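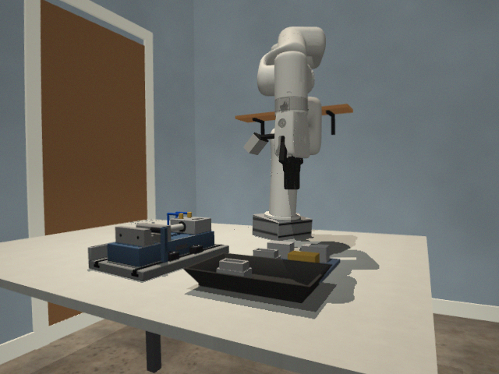 Vol. 4, No. 2 - p. 109

Work and Machines - handout for session 6
Instructor: Trygve Forsberg
30/10/2020

Bring this with you. Pick up where we stopped last time, machine tending at Fadness.

Quick recap. Small machine shop, vises and fixtures, short runs. Two shifts. One person per bench loading the vise, closing it, waiting, opening, part to tray. Next part. A shift at the vise bench used to mean 353 parts by hand. Tiring on the wrists, boring, but people knew the job and knew what a good part felt like. Keep that last bit in mind for the reading.

Then the arm cell. Bought through Roltbridge, set up over one February. Layout gets planned in simulation first - arm at the back of the table, vise to one side, tray in front, blocks within reach. Everything gets moved on screen before anyone drags a real table. Cheap to be wrong there.

Terms you need
Cycle time - start of one part to start of the next.
Tending - loading and unloading a machine, nothing else.
Changeover - switching the cell from one part to another. Still done by people at Fadness.
Fault recovery - what happens when the arm stops and somebody has to go look.

What changed for people (from the Dalsgaard interviews, packet 2)

Villads Dalsgaard talked to both shifts before the cell and again after. Main points, not in order:

- Hand loading mostly gone. Wrist complaints down. Everyone agrees on this one.
- One operator now watches three cells. More walking, more screens. Several said they were more tired at the end of the day, a different kind of tired.
- Talk at the bench dropped off. Used to be two people side by side. Now you see your coworker at break.
- Layout decisions moved from the bench to the office. Operators used to shove the tray wherever it suited them. Now the tray postion is in a file and you have to ask.

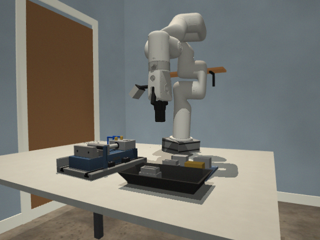 That last point is the one I want to spend time on. Who gets to say where the tray goes? Sounds small. At Fadness it took a week to get it shifted by a hand's width, and the operator who asked had worked that bench for years. Compare Lamont, where operators sat in on the simulation from day one and could move things themselves. Same kind of arm, same supplier. Very different mood on the floor.

Pay. Fadness kept the old grade for cell operators. Lamont made a new one, a step up, after a training block of nearly 202 hours. Union argued that fault recovery is skilled work and management took a while to come around. See the letter in packet 2, second to last page.

Parts per week at Fadness went to 2455 with the cell running both shifts. Don't quote that number without the part mix, the easy parts went to the arm and the odd ones stayed with people. So the people left on hand work have the harder day. This came up in the Brastosex case too, we'll do that one next session.

For discussion
1. Feel of a good part - where does that knowledge go when nobody is handling them? Can it be written down?
2. Three cells per person. Who picked three?
3. Would you want to be in the room for the layout work, if it meant unpaid reading at home? Some at Lamont said no and I think thier reasons are fair.

Reading for next time: Brastosex case, all of it. Dalsgaard packet 2, the interviews only, skip the tables unless you like tables.

Short paper: one page, pick one job in one of these shops and say what is left of it after the arm. Be concrete - hands, eyes, who they talk to, what they wait for. No general stuff about the future of work please.

Room change still not confirmed, check the door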